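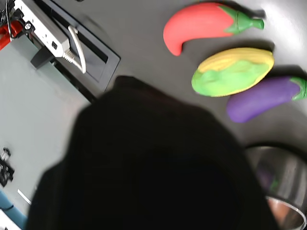
Page last changed: 31 July 2018

Jemora soft veg set — review after one winter with a toddler

Quick one as I've got about nine minutes of nap left. Bought the Jemora set for my youngest back in October, been meaning to write it up ever since. The chilli and the corn are the favourites. Everything else gets posted behind the sofa.

Background: we had a wooden set before. Lovely thing, present from Teresa Rebelo next door, but a wooden carrot to the shin at six in the morning is no joke and one of them went through a picture frame. So. Soft ones.

Paid 74 in the end for the big set plus the market stall it goes with. The stall is the expensive bit. You can get the veg alone and if I'm honest I would do that, the stall wobbles and the awning came off in week two. Glued it. Came off again.

The good. They wash. Forty degrees, in a pillowcase, then over the radiator overnight. The seams have held on all but the aubergine, which Siobhán Heffernan restitched for me and it's now better than new. Colours still strong after more than 94 washes (there's a tally on the side of the machine, don't ask). The chilli has kept its curl, which I didn't expect, the cheap one from the market went flat as a bookmark in a fortnight.

Size is right for small hands. Mine was fourteen months when we got them and could hold the corn no bother. Nothing rattles. Nothing squeaks!! Worth the money for that alone.

The not so good. They pick up hair like you wouldn't believe. We have a dog. The label on each one is stiff and scratchy and sewn right in so you have to unpick it, I just cut mine and now there's a sharp little stub. The drawstring bag they come in is too small for the whole set, somebody has to carry the marrow seperately.

Also the instructions leaflet has recipes in it. For cloth vegetables. Skipped.

Compared with the Güneş set, which Nabila El Sherbiny has for her two: Güneş is firmer and stands up better if you want them lined up on a shelf, but you can only sponge them. With one who chews everything that rules it out for us. Hers are four years old though and look fine so if yours is past the chewing stage I'd think about it. Cheaper too.

Are they any use for playing shop? Yes once they're two and a bit. Before that it's throwing and carrying. Mine puts the corn to bed. My eldest, who is seven and supposedly too old for it, runs a stall on the stairs and charges 800 for a chilli. Conall Gallagher's lad paid up in buttons.

Delivery was slow, came from the Zostcombe warehouse and sat at the depot for days. Emailed twice, got a nice reply the second time. They do sell single replacements now, so if you lose one you're not stuck — wish I'd known before I turned the car inside out for the mushroom.

Four out of five for the veg. Two for the stall. Buy the first, leave the second, use a cardboard box.

Edit: a few of you asked about the hair. Damp rubber glove, rub one way only. Works on the sofa aswell.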